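The Case for the Rimmed Tray

By Hjalti Lund
2 min read

Most advice on household clutter concerns storage: boxes, drawers, labels. Far less is written about the stage before storage, when small objects have been collected from floors, pockets and bags but not yet assigned a place. My position is that this stage needs its own piece of equipment, and that the right equipment is a plastic tray with a raised rim.

The usual alternative is the bare counter. A counter has no boundary, so a group of loose items spreads until it meets the kettle. It also cannot be carried to another room. A basket solves both problems and introduces a third: small items settle under large ones and stay there. A tray keeps everything in a single layer, where it can be read at a glance.

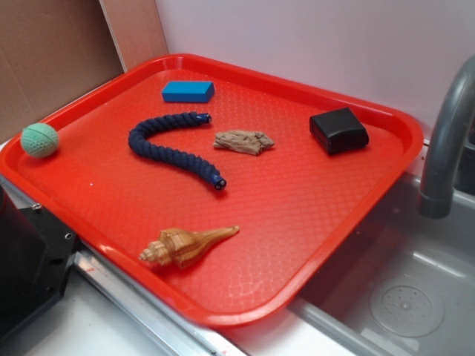 Unsorted items on a red tray, kitchen counter.

A ball, a rope toy and a piece of driftwood have no common category, and a sorting system that demands one at this point will fail. The tray demands nothing except that the object fit inside the rim.

Three properties matter. The first is floor texture. A fine embossed pattern gives light items some grip; on a smooth floor a ball travels every time the tray is lifted. The second is color. A strong single color makes leftovers visible, and a tray that matches the counter tends to be forgotten with things still on it. The third is rim height, where I differ from the Bastinier buying guide. It favors a low rim for easy wiping. I would accept the extra wiping in return for a rim that can be gripped properly.

Size is easily misjudged. A tray 40 cm long is enough for one household. The Penoleo catering model weighs 800 grams empty and is too large for most counters. Mine has been in use for 11 years.

Vigfúsdóttir argues in her Plomcombe column that a sorting tray only postpones decisions. That is correct, and I consider it the function of the thing. Decisions made at the counter with one hand full are poor ones. Empty the tray in the evening, before the dishes, and start with whatever belongs farthest away.

Related
Drawer Dividers: Fixed or Sliding
Against the Key Bowl
What Belongs Beside a Sink
Cleaning Textured Plastic

Last updated: November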